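Chapter 7
What Visitors See

Bandport opened its workshop to the public on a Thursday in May. Most of the people who came had never stood near a working robot arm. They were parents, students from the technical college, and a few retired machinists who had worked at the old Hendriks plant. By the end of the afternoon they had asked the same questions that engineers ask, in plainer words. How does it know where the thing is? What does it do when it misses? Who is in charge of it?

This chapter uses that open day to introduce grasping. You will need the terms from Chapter 5, mainly "end effector" and "approach angle."

The staff had planned to show a packing line. Trina, the arm controller used at Bandport, handles that job well, but a packing line is hard to follow from behind a rope. They chose letter blocks, which every visitor has picked up at some time.

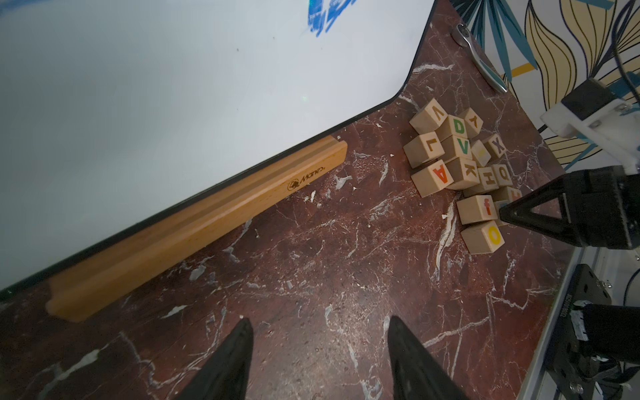
Jolien Postma
Training Lead, Bandport

Blocks in a pile are harder than blocks in a row. In a row, each block has free space on two sides, and the fingers can come down almost anywhere. In a pile, a block leans on its neighbors, and its faces point in all directions. A letter may be upside down, or turned on its side. The fingers have to reach the block they want without pushing the rest away, and the block may be only partly in view.

Visitors tended to watch the fingertips. We asked them to watch the gap between the fingers as well. If the gap is too narrow, a finger lands on top of the block. If it is too wide, it hits the block next door. The same two errors appear in the Zillilero exercises at the end of this chapter, where you will sort them by cause.

Before you read Section 7.2, put a handful of small objects on a table and pick them up using only your thumb and one finger. Write down which ones you had to move before you could grip them.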